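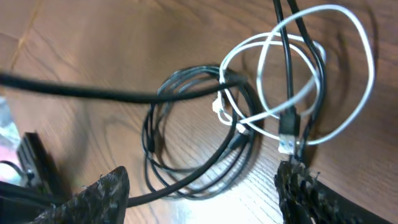
3.2 O veio como arquivo do crescimento

Poucas superfícies domésticas guardam tanta informação biológica como o tampo de uma mesa. Cada banda clara ou escura regista uma fase do crescimento da árvore, e o modo como a tábua foi serrada decide o que dessa história chega até nós! No tampo da Figura 1, por baixo dos cabos pretos, o veio ondulado corre em diagonal, com bandas curvas ora mais claras, ora mais escuras; é este tipo de desenho, tão apreciado por marceneiros, que nos levou a incluir móveis em uso na coleção Zescombe, a par das amostras de xiloteca. Nos móveis, porém, o acabamento altera a leitura da cor, e por isso classificámos apenas a geometria das bandas.

Figura 1. Veio ondulado num tampo de madeira de acabamento castanho médio.

A coleção reúne 900 superfícies, das quais 600 provêm de habitações e as restantes da xiloteca de Haworth. A classificação seguiu a escala de Plurnovetti, que separa o veio reto do ondulado e do entrecruzado, e foi revista por Nadine Zein em fevereiro. Entusiasmou-nos sobretudo a concordância entre observadores nas peças onduladas, muito superior à que esperávamos depois do ensaio preliminar em Stedow. As dúvidas concentraram-se nas tábuas de corte radial, onde os raios lenhosos interrompem as bandas e convidam a leituras divergentes (ver secção 4). Para essas peças conservámos as duas classificações e repetimos a análise com cada uma delas.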